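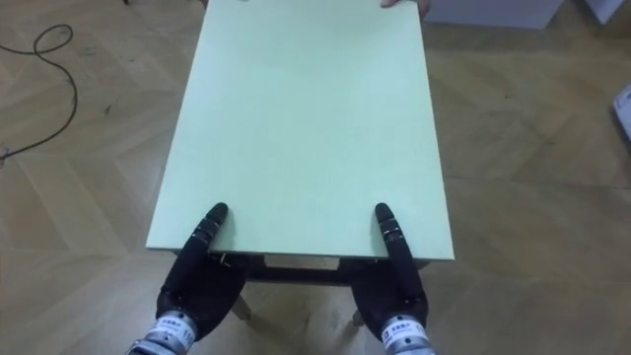
What does Grendska do?

We try out grippers, arms, cameras and controllers for companies that are about to buy them, and we write up how they did. A customer sends us a short list of products and a job they need done. We run every product on that job, with the same objects and the same operator, and send back a report with the numbers and our notes. We don't sell hardware and we don't take a commission from anyone who does.

How we got started

Grendska was set up by Leanne Hartley and Volkan Ertürk. They had worked together at a packaging plant in Marsden, where they spent most of a year choosing a gripper for one line. The data sheets all listed grip force, stroke and payload, and none of them said what happened with a thin tray that had a slippery underside. They ended up building their own test bench. Two suppliers asked to borrow it, then a customer of one of the suppliers, and by the following March it was a business.

We now have 17 people in one building in Flevurley. Half the floor space is benches and the other half is set up like ordinary rooms, with ordinary furniture, for customers whose robots will work in homes, offices and care settings.

How we test

Most of our work is comparison. A standard run is 1,000 cycles on a fixed arm, logged from start to finish, with a stop for inspection every 167. Fingertip wear, cable strain and drift in the wrist are checked at each stop. For two-handed jobs the runs are shorter and a person is usually part of the task, holding the other end of a panel or taking an object as it is handed over. Multi-finger hands get more time on edges and flat surfaces than anything else, as that is where the differences between them show up. A hand that does well on a mug can do badly on a shelf board.

Cameras are tested on the arm or head they will ship with. We look at what the camera can still see once the hands are in the way, and how long the controller takes to respond when the view changes. Controllers are swapped on the same arm with the same motion file. If a vendor wants to tune their controller first, they get one day to do it, and the report says so.

Our own bench software is called Poster. It started as a script that put the day's results up on the wall screen, and the name stuck. Customers get a login and can watch their runs come in – failed ones included.

Who works here

Leanne Hartley runs the company and still reads every report before it goes out.
Volkan Ertürk is in charge of the benches and the arms.
Gemma Blackburn leads hand and gripper testing.
Dennis Fothergill looks after cameras, lighting and calibration.
Leanne Hulme handles bookings, shipping and returns. If you ask for Leanne on the phone, please say which one.

Working with us

A comparison of up to 4 products normally takes six weeks from the day the last one arrives. Please send the mounting plate and the cable set with each unit. We have most of the common flanges, but hunting for an odd one adds days. Units go back to you or to the vendor in the condition the test left them, and worn parts are bagged and labeled.

Visits are by appointment. The parking lot is behind the building, and the entrance for deliveries is on the left side – use the bell.

Page last updated November 22, 2024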